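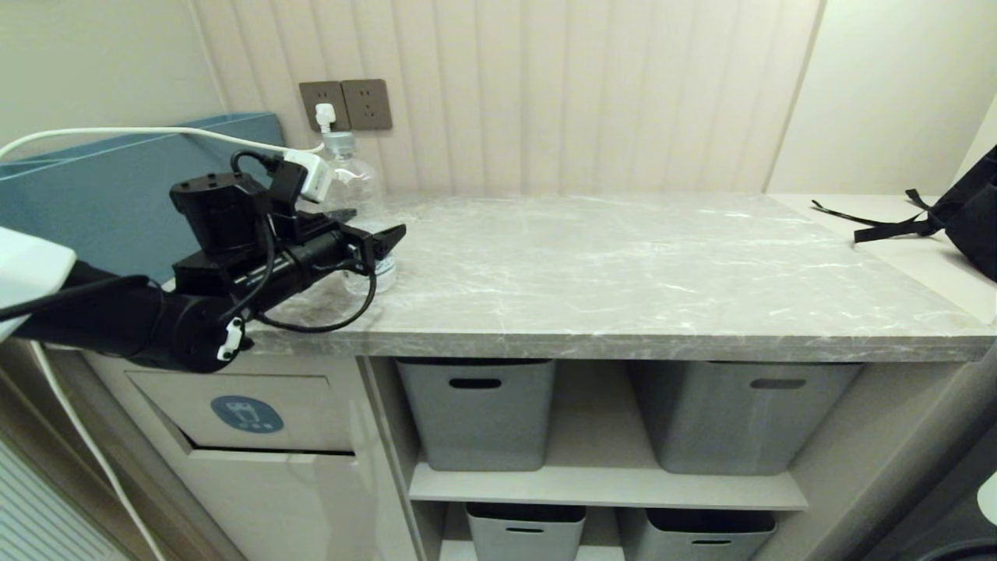 Histoire du sel au Moyen Âge
Notes de cours, séance 2 : qui tient le sel tient la route

Je reprends là où on s'était arrêtés la dernière fois, c'est-à-dire au beau milieu d'une phrase, parce que j'avais encore mal géré mon temps. On parlait de la différence entre le sel de mer et le sel de source, et je vous disais que la carte des salines explique une bonne partie de la carte des péages. Je maintiens, mais je vais nuancer un peu.

Rappel rapide pour ceux qui n'étaient pas là : le sel de mer s'obtient par évaporation au soleil et au vent, dans des bassins de plus en plus plats. Le sel de source, lui, demande du feu. On puise l'eau salée, on la verse dans de grandes poêles et on chauffe, parfois pendant des heures et des heures. Il faut donc du bois, des quantités folles de bois, et les seigneurs qui possèdent les forêts se retrouvent avec un pied dans la saline sans avoir jamais touché à une poêle. Gardez cette idée pour l'examen, elle revient souvent.

La saline de Chambi

Chambi est mon terrain de thèse, alors vous allez en entendre parler plus que de raison (je m'en excuse d'avance, mais j'adore cet endroit). Le site est petit, enclavé, mal desservi, et pourtant on y bouillit l'eau sans interruption pendant tout le XIIIe siècle. Le texte de base est la charte de 1298, que vous avez dans le recueil, page 26. Elle est courte, elle est en latin assez plat, et elle règle trois choses à la fois : le partage de la saumure, l'accès au bois et le passage des convois vers Malska.

Le partage de la saumure d'abord. On ne possède pas « un morceau » de la source, on possède du temps de puisage. Tel monastère a droit à tant de nuits, tel bourgeois à tant de matinées, et tout cela se lègue, se loue, se met en gage. J'ai mis un moment à comprendre ce système quand je débutais, et je vous conseille de faire un petit tableau avec les ayants droit d'un côté et les périodes de l'autre. Ça paraît scolaire mais on y voit tout de suite plus clair !

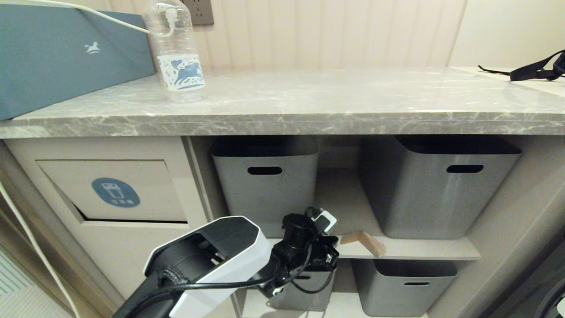 L'accès au bois, ensuite, c'est la partie qui fâche. La charte autorise les sauniers à prendre le bois mort et le bois blanc, et elle leur interdit le chêne. Très bien sur le parchemin. Dans les registres d'amendes, on retrouve du chêne partout – abattu la nuit, caché sous des fagots, déclaré comme hêtre. Lisez toujours une interdiction répétée comme le signe qu'elle n'est pas respectée. Si le seigneur doit redire la même chose à chaque génération, vous pouvez en tirer une conclusion assez sûre sur l'état de sa forêt.

Petite question de vocabulaire que vous m'avez posée par mail : « saumure » et « muire » désignent bien la même eau salée dans nos textes. La seconde forme est celle des documents de l'Est, et vous la rencontrerez aussi dans le nom des rues et des puits. N'allez pas chercher une nuance technique.

Les convois vers Malska

Une fois sec, le sel part à dos de mulet ou en charrette, selon la saison. On le moule en pains, faciles à empiler et faciles à taxer. Le pain de sel sert presque de monnaie dans la vallée : on paie un journalier en sel, on règle une dîme en sel, et un curé un peu malin peut se retrouver avec une cave pleine.

Sur la route de Malska, le voyageur rencontre un péage, puis un pont, puis encore un péage. Le tarif dépend de la bête, du chargement et de la qualité du marchand. Les gens d'Église passent souvent gratis, et on voit donc fleurir des convois « au nom de l'abbaye » qui n'ont pas grand-chose de monastique. Je vous ai mis un procès là-dessus dans le recueil, page 27, et franchement c'est le document le plus drôle du semestre. Le muletier change de version chaque fois qu'on l'interroge.
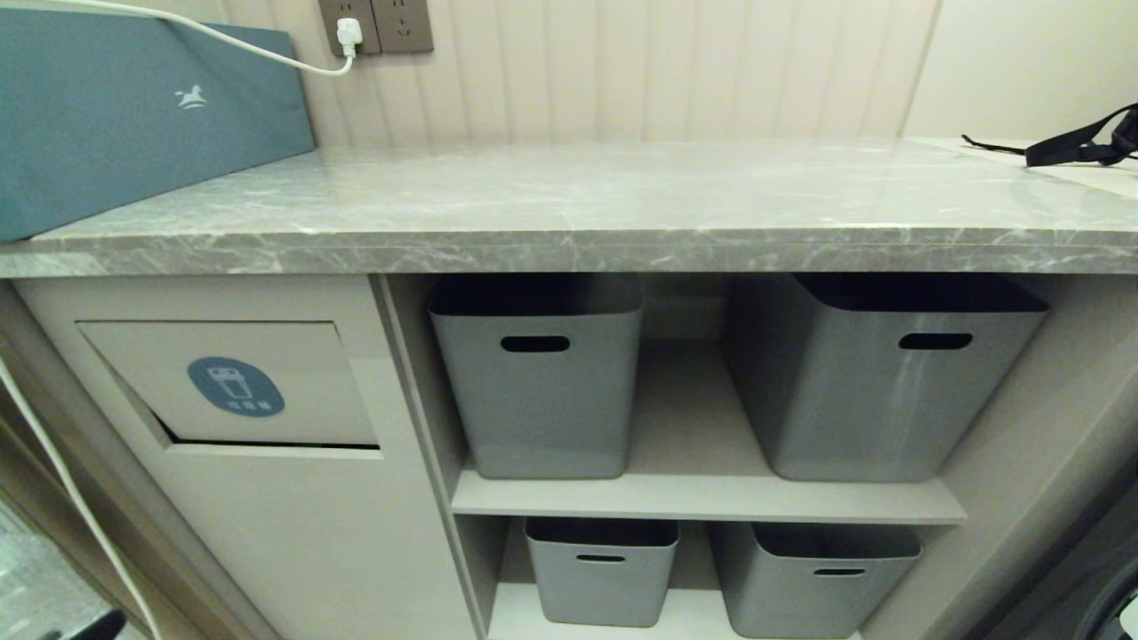 Comparer avec Tusbridge

Tusbridge est un cas très différent : sel de mer, côte basse, marais aménagés, et surtout pas besoin de forêt. Le combustible disparaît du problème et c'est l'entretien des digues qui prend sa place. Les conflits changent de forme. À Chambi on se dispute pour des arbres, à Tusbridge on se dispute pour savoir à qui revient de réparer la brèche après l'hiver.

Le sel y est plus gris, plus humide, moins cher. Les pêcheurs l'achètent pour le poisson et s'en contentent parfaitement. Les fromagers de montagne, eux, tiennent à leur sel blanc et paient la différence. Attention quand même à ne pas en faire une loi générale, car les prix bougent beaucoup d'une année à l'autre, surtout quand l'été est pourri et que les marais ne donnent presque rien. En mars, à la fin des réserves, on voit même du sel de source descendre jusqu'à la côte, à rebours de tout ce que je viens de vous raconter. 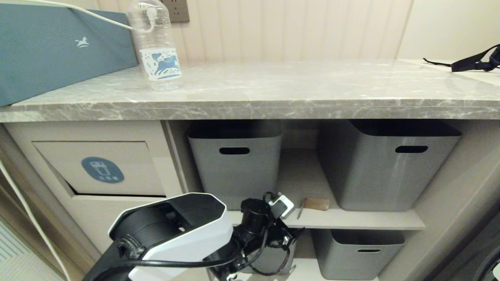
Mais alors, m'a-t-on demandé en TD, pourquoi les fromagers n'ont-ils pas tout bonnement acheté leur propre part de saumure, au lieu de payer le prix fort au marché ? Bonne question. Certains l'ont fait, par l'intermédiaire de confréries, et la chose est bien documentée pour Clasuvden, un peu plus haut dans la vallée. Seulement il fallait immobiliser de l'argent, trouver du bois, embaucher des cuiseurs, et beaucoup ont revendu assez vite.

Pour la prochaine fois

Lisez la charte en entier, traduction comprise, et repérez les passages où le rédacteur parle de « coutume ancienne ». Demandez-vous chaque fois à qui profite cette ancienneté. Apportez aussi le procès du muletier, on le lira à voix haute et je cherche quelqu'un pour faire le péager.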